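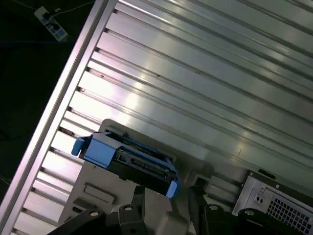 The aluminium deck finally broke the pose estimator properly in October. Wrist depth over bare ribbed metal comes back as stripes, and ICP is quite happy to lock onto a ridge one pitch over from the right answer.

Two changes. First, I mask depth wherever the local normals repeat at the groove spacing, which leaves the caddy and the housing and not much else. Second, the colour prior now votes before registration – the blue plastic segments cleanly even under glare, so the initial guess lands close enough to skip the global search.

Over 300 replayed grasps in Oveck, bad locks went from 37 to four. Median solve is 104 ms, down from 87 plus a retry most of the time.

Hüsnü Gökçe wants the mask as its own node. Fine by me, once the parameter names settle. The black drive body still drops out at shallow angles.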